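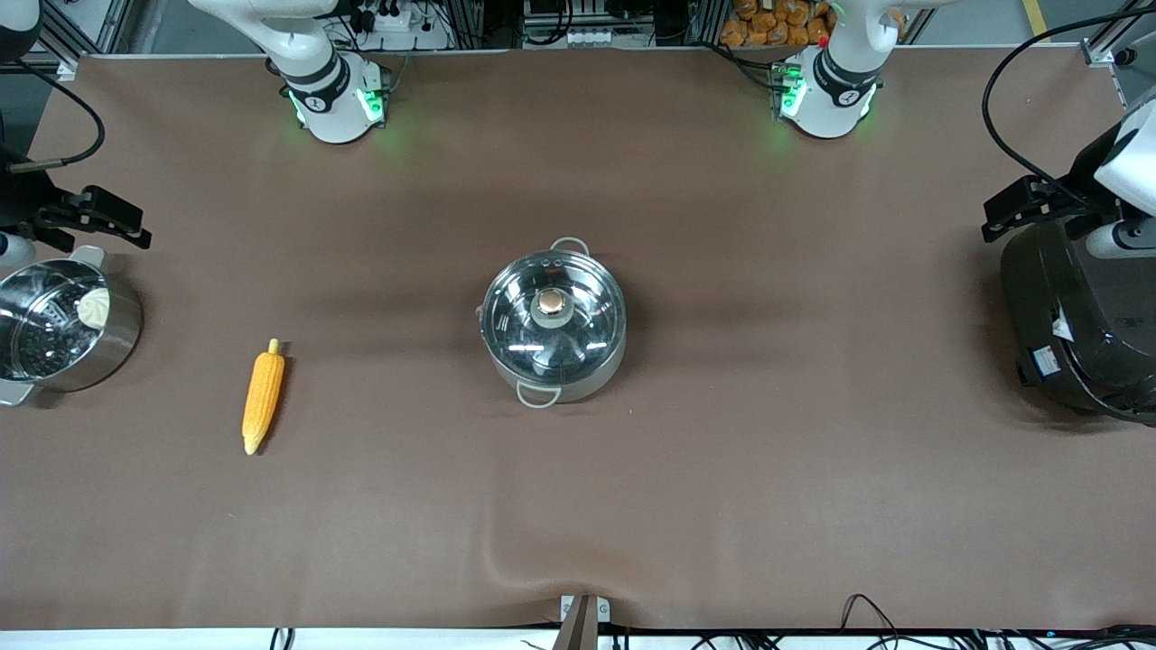
SLIDE 1 - THE KITCHEN TABLE TASK

Hi everybody, I'm Ainhoa Carrasco, and I run the after-school robotics club at Grirnham. We meet in the old print room, we're loud, and we have two arms and one table!

Let them look at the picture for a moment before talking.

Point out the steamer on the left with the bun in it, the corn cob next to it, the pot with the glass lid in the middle and the rice cooker over on the right. The students picked the kitchen theme themselves. I had suggested sorting blocks, and they voted me down in under a minute.

SLIDE 2 - WHY A LID IS SO HARD

Ask the room: how do you pick up a pot lid? Most people will mime it with their whole hand. Now try it with two fingers (get them to do this, it always wakes people up).

The knob on ours is round, so a grip that's a little off center lets the lid tilt. And the glass is shiny - look at those white arcs, that's our ceiling lights coming back at us. The team working on vision spent most of November arguing about those reflections, and I loved every bit of it. One student wanted to hang a bedsheet over the table. We may still do that.

SLIDE 3 - WHO DOES WHAT

Club has 10 students this year. Pairs swap jobs every session: one person drives, the other keeps the notebook and has a hand near the stop button. The notebook matters as much as the driving. "It missed" is no use to anyone the next week. "Left gripper closed too early, moved the pot toward the corn" is great!

Mention the wall chart here if there's time.

SLIDE 4 - THE FLALMONT ROUND

Flalmont is the regional meet. Every team gets the same list of kitchen moves and has to do them in order. Points for finishing, points off for knocking things over. Our practice log for the lid move has around 50 tries in it, plus a lot of crossed-out pages from before we agreed what counted as a try.

Our control program is called Gonorura. Please don't ask me why, the students won't tell me either.

Tell the story about the bun rolling off the table in front of the principal. Keep it short!

SLIDE 5 - IF YOU WANT TO START ONE

Start with one arm and one object. Tape down the spots where things go, and let the students write the rules for the table - ours are stricter than mine would have been.

Leave the last part for questions. Someone will ask about coding experience: half of ours had none when they joined, and they're doing fine.

Sign-up sheet is by the door.

Contact: Ainhoa Carrasco, Grirnham Robotics Club | September 4, 2023 | Back to top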